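News > Technology > Work and Machines

Robot arm learns to fill the shelf, but the night staff is still faster

A grocery supplier in Harawira has finished the first part of a test in which a robot arm does one of the most common jobs in a small shop: taking packages from a table and putting them on a shelf. The company, Mallent, started the test in February together with the software maker Firari. The results were shown to shop owners on Tuesday.

The task sounds simple. The arm must find a box, close its two fingers on it, lift it and place it with the front side toward the customer. In the test it tried this 1135 times. In 177 of these attempts a person had to help, most often when the box had fallen over on the shelf or when two boxes stood too close together.

Elli Hakala, who leads the test for Mallent, is satisfied with the numbers but does not want to promise too much.

"When the box is stiff and has straight sides, the arm does well," she said. "With a bag of rice or a soft pack of napkins we have much more trouble. A person feels at once how hard to hold it. The machine must learn this for every kind of package."

Speed is the other problem. The arm needs 15 seconds for one box on average. An experienced worker in the same room put up nine boxes in the same time, and also removed an old price label on the way. Hakala said that the arm could work during the night when the shop is closed, so speed is less important than it seems. The shop owners did not all agree. One of them asked who would come at three in the morning when the arm stops and waits for help, and the answer was that this is not decided yet.

The test also included some work that people do at home, for example putting food packages into a kitchen cabinet. There the results were weaker. Shelves at home have different heights, the doors do not stay open, and the packages are often half empty. Firari says it will continue with the home tasks, but it does not plan to sell anything for kitchens in the near future.

In the shop tasks, much depends on the moment before the fingers close. The software has to choose one package among several, and decide from which side to take it. Boxes that lie flat are harder to pick up than boxes that stand, because the fingers can easily push them away.
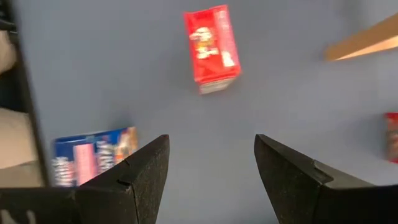

The two fingers of the gripper wide open, with a red box standing on the work surface and a blue box lying flat.

The next part of the test will take place in a real shop, the Clurnia store near the bus station. The arm will fill only one shelf there, with dry goods in boxes, and a worker will be present at all times. Mallent says that no jobs in the store will change during the test. Customers will be able to watch the work from the other side of the aisle.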